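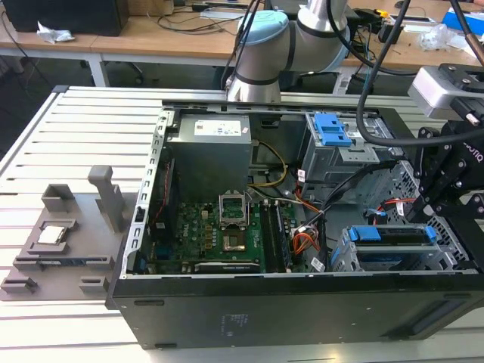 Desktop tower with side panel removed, processor socket empty.

Brendport Records Office
Minutes of the storage and access meeting, held in the Brekke reading room at 10.30

Chair: Gunnel Rustad
Minutes: Aslak Grønli
Also present: searchroom staff, one representative of Bindell (shelving), one representative of Pravutel (telephone and network lines)

1. Minutes of the previous meeting

Agreed as a correct record with one change. Under item 6, "map store" should read "map corridor". The map store is the locked room behind it and was not discussed.

2. Matters arising

The dehumidifier in the lower store has been serviced. Readings are steady on the north side but still rise near the stair door after rain. GR asked for the door seal to be checked before any further boxes are placed on the bottom shelves in that bay.

The reader ticket form has been reprinted with the new opening hours. Old forms may be used up for internal notes.

3. Shelving, lower store

Bindell reported that the survey is complete. The existing fixed racks can stay along the outer wall. The two centre rows will be replaced with mobile racking on floor rails, giving space for 200 further standard boxes. The floor loading has been checked and is within the limit given in the building file, provided the plan chests remain upstairs.

AG pointed out that the rating books are wider than a standard box and overhang the present shelves. Bindell will supply a deeper shelf for one row at the same price per bay. Sample brackets were passed round. The grey finish was preferred to the white – marks from trolley wheels show less.

Work will start in July. Closing the lower store for the whole period was considered and rejected. It will be done in two halves, with the probate boxes moved first.

Action: GR to sign the Bindell order once the deeper shelf is shown on the drawing.
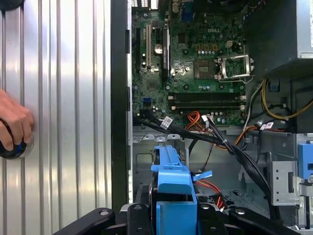 4. Catalogue backlog

There are 87 deposits without a full entry. Most are small and consist of a single box or bundle. The largest is the Brekke estate deposit, which has a typed list made by the depositor and no reference numbers.

It was agreed to deal with the small deposits first, using a short entry with title, dates, extent and access status. Staff should not attempt item-level description at this stage. Where a depositor's own list exists it will be copied and kept with the accession file, and the catalogue entry will refer to it.

GR asked that closed material be marked as closed in the entry itself. At present this is recorded on the box label only, and two requests were taken last month for files that could not be produced.

Action: AG to circulate the short entry layout.

5. Access during the move

Readers will be asked to order in advance. The limit of items per visit stays at 18, but orders from the lower store will be collected once each morning.

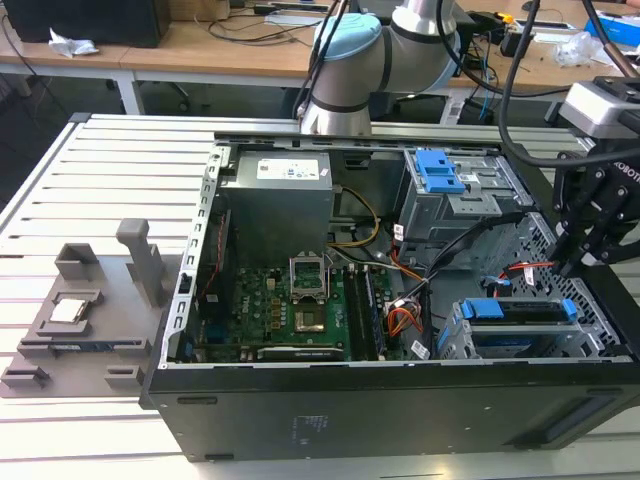 Can the tithe maps still be seen while the lower store is being worked on?

The tithe maps are kept upstairs and can be ordered in the usual way. The large table must be booked, as only one map can be opened out at a time.

There was a request for Sunday opening from the family history group. It was noted that the building alarm contract does not cover Sunday, and that an extra charge would apply. Deferred until the cost is known.

6. Telephone and network lines

Pravutel will move the searchroom line from the old wall box to the new riser. The line will be out of use for one morning. Readers' enquiries will be taken by post and in person during that time, and a notice will be placed at the entrance.

The public catalogue will be unavailable for the same morning. A printed copy of the main index, in 4 binders, is held at the desk, and
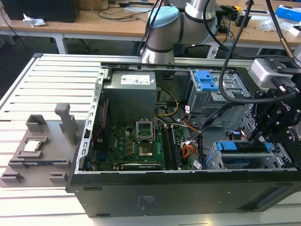
it was agreed that this should be brought up to date as far as the last completed accession before the line is moved. Later accessions will be listed on a loose sheet at the front of the first binder.

Pravutel asked for clear access to the riser cupboard, which at present holds folding chairs. These will go to the upper landing, leaving the fire route free.

Action: AG to agree the morning with Pravutel and put up the notice.

7. Any other business

The supply of brass paper clips is to be stopped. Existing stock has left green marks on two bundles of letters. Staff should use folded paper strips for loose sheets.

The pencil sharpener at the reading desk is to be replaced.

8. Next meeting

To be held in the reading room after the first half of the racking is in place. GR will confirm the time.

The meeting closed at 12.10.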